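Chapter 9
Cider: From the Orchard to the Glass

If you have worked your way through the earlier chapters in order, you will by now have spent a good deal of time with grain, and you may be quite glad to leave it behind for a while. Cider asks for no mashing, no boiling and no hops. It asks for apples, and for a good deal of patience, and in return it gives a drink that can be as plain as a glass of farmhouse scrumpy or as fine and lively as anything served at a wedding. I have been teaching this part of the course for longer than any other, and I will confess at the outset that it is my favourite, so please forgive me if I wander a little.

Students coming over from beer often bring one habit with them that does not serve them well here. A brewer builds flavour in stages, and if the malt is a bit thin there is still the hop, the yeast and the water to play with. The cider maker has done most of the choosing by the time the fruit is picked. A dull apple makes a dull cider, and although you can blend it with something livelier (we come to blending in the second half of the chapter), you cannot really cook it into something it never was.

The four families of apple

Cider apples are usually sorted by how much acid and how much tannin their juice contains. Sharps are high in acid and low in tannin, and a cooking apple is a fair example of the sort of thing you would taste. Bittersharps have plenty of both. Bittersweets are low in acid but rich in tannin, and they give the body and that pleasant grip at the sides of the tongue. Sweets are low in both, and are mostly used to soften a blend or fill it out.

You should taste all four before you read much further, and I do mean bite into them! Bittersweets in particular come as a surprise to anyone brought up on eating apples: the first moment is all honey, and then the whole mouth seems to dry up at once. Tannin is very hard to learn from a page.

Our main case study in this chapter is Ollero, a small orchard of 307 trees planted on a west-facing slope and run by Rodel Dagdag, who was kind enough to let us print his pressing notes in full. He grows mostly bittersweets, with a few rows of sharps along the bottom hedge, and he is a great believer in leaving fruit on the grass until it gives a little under the thumb. In the season we follow, he pressed 966 litres of juice, kept the varieties apart until January, and only then sat down to decide what belonged with what. You will find his notes untidy in places. We have left them that way, as real cellar books usually are, and you will learn more from his crossings-out than from a neat table.

For comparison we also look at Võ, a much larger maker working chiefly with dessert fruit, whose cider is pale, brisk and sharp. Neither approach is the right one. I have poured both for a class of beginners and seen the room divide very evenly, with some strong words on either side.

What you should know by the end

When you have finished the chapter and its exercises you should be able to describe the four families from taste, explain why juice is left to settle, follow a fermentation with a hydrometer, and put together a simple blend from three base ciders. You should also be able to spot the commonest faults, including the mousy one, which some lucky people cannot taste at all.

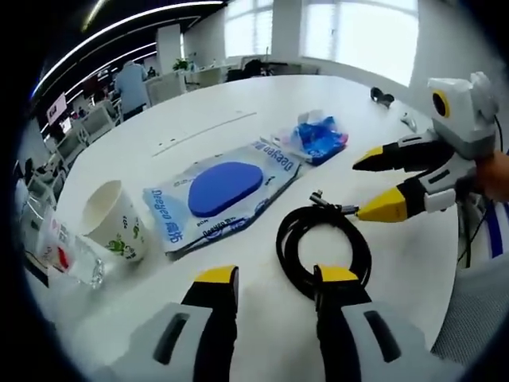 Before you begin

You will need your tasting notebook, a hydrometer and trial jar, and the sugar tables from the back of the book. Those working with the Workis course pack will find the blending sheet on page 92, and it is well worth copying out by hand a few times so that the columns become familiar. The Tilent sheet used in some colleges has its columns in a different order, so do check which one you have before you fill anything in.

Read sections 9.1 and 9.2 at one sitting if you can manage it. Section 9.3, on wild and cultured yeasts, is longer and rather knottier, and is best saved for a fresh morning with a pot of tea beside you.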